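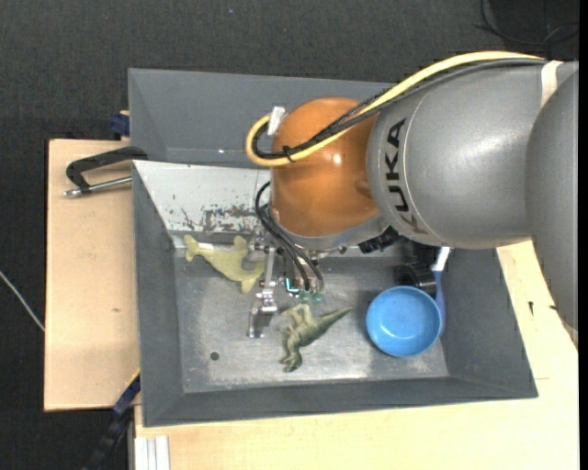 A grey metal bin on a wooden tabletop. Picture: Solbridge press office

Solbridge opens second repair hall in January

For immediate release

Solbridge, the household repair and reuse firm, will open a second public repair hall in January. Doors at 9, coffee on, bring your broken things.

The new hall takes over the ground floor of the old Pfister dairy building, next to the bus station. Same idea as the first one. You bring in a toaster, a lamp, a chair with a bad leg - a fitter looks at it with you and shows you how to mend it. If it can't be mended it gets stripped for parts and the parts go back on the shelves.

"People kept asking why they had to cross town with a vacuum cleaner under one arm," said Roswitha Gruber, managing director of Solbridge. "Fair question. The dairy came up for rent and we signed."

Bench time is free for the first 2 hours, after that a small charge applies. Spare parts are sold at cost. Plellow, the bicycle shop, will run a wheel and brake bench in the back room and has promised to keep inner tubes in stock for the winter.

Sewing machines, radios and garden tools all welcome. No fridges please, no microwaves, nothing with petrol still in it.

Reto Frei, who managed the fit-out, said the floor had been the worst of it. "Decades of milk under those tiles. We had it all up and started agian. The drains are lovely now."

Evening classes start later in the month. First up is basic soldering with Severin Wyss, then chair caning, then a beginners class on mending zips. Places are limited and book up fast, names at the front desk or by phone.

Solbridge is also looking for donated hand tools in working order. Drop them at either hall during opening hours, label tied on if you want them back eventualy.

Press contact: Ambros Koller, Solbridge press office. Interviews and visits to the hall before opening by arrangement, mornings best.

ENDS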